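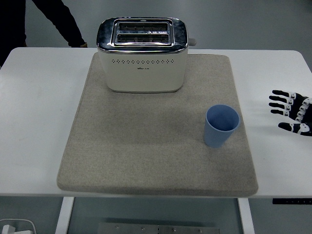

What do you budget for first when you buy a robot hand?
The table it will work at, and everything that has to sit on the table, stand under it or plug in near it. The hand comes fourth or fifth on the list, and by then you will have a much better idea of which hand you want.

Planning and Buying for a Small Automation Lab
Handout 5, to be read before Wednesday
Mererid Dafis

Last week's costing exercise came back with a great many fingers and very few screws. Most groups spent nearly the whole sum on the hand, left a token amount for the arm, and put down "misc." for the rest of the room. Misc. is where labs go to die. This handout takes misc. apart.

1. Write the task before the quote
A supplier will happily sell you a hand for a task you haven't described. Write one sentence first: what is picked up, from where, put down where, how often. "Move a plastic cup clear of a toaster" is a decent sentence. "General manipulation" is a way of spending the whole grant by December.

From the sentence you get the reach, the payload and the number of fingers you need. Students tend to find the last of these disappointing. If three fingers and a thumb will do the job, the remaining finger is a line in the budget like any other, and has to be defended like one.

2. Furniture
Height-adjustable tables cost more than fixed ones and are worth it the first time the arm turns out to be mounted too high. Check the load rating with the top raised, and find out which edge the control panel goes on before you decide where the arm reaches in. At Ullside we ordered two with the panel on the wrong side. The return fee was more than 275 pounds and the carrier still left one of them in the wrong building.

Allow for a mat. Felt is cheap, marks easily and should be bought in twos. Put it down under consumables, or finance will want to depreciate it.

3. Props
Props are the cheapest line and the one most often forgotten. Buy duplicates on the same day from the same shop. The Fladura project bought one toaster, trained on it all spring, dropped it, and learned that the maker had changed the lever. Their replacement was a perfectly good toaster and no use to them whatever.

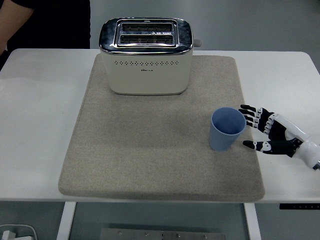
The same goes for cups, only more so, as a cup goes missing the moment someone wants tea. Label your spares and lock them up. Pick plain colours that stand out from the mat, and weigh each item when it arrives so that you can tell later whether you've bought the same thing twice.

4. People
Somebody has to be in the room. Cost their hours, including the hours spent standing about, which will be most of them. Group C's plan ran the whole rig with no staff at all, and I admired its confidence.

5. Worked figures
The Prilley bench, as submitted for approval last year, leaving out the arm and hand:

Adjustable table, delivered: 757
Mats, props and spares: 275
Total: 1,032
Ceiling for purchases without a tender: 1,000

You will notice the difficulty. The author of this plan (me) noticed it after pressing send. The form came back with a polite note, the spare toaster went, and you may read section 3 again with that in mind.

6. Quotes
Get the wrist adaptor, the cables and the software licence on the same quote as the hand. Ask what a single replacement finger costs and how long it takes to come. If the answer is that fingers don't break, ask again in writing. The Maillard case in your reader has a good example of a repair clause that covers everything except contact with objects.

For Wednesday
Bring a one-page plan for a bench of your own, with your task sentence at the top. Prices need a source. The word "misc." may be used once, for no more than 5 pounds.

Groups A and D still owe me a revised version of the first exercise. Paper copies go in the tray outside my office, the left-hand one.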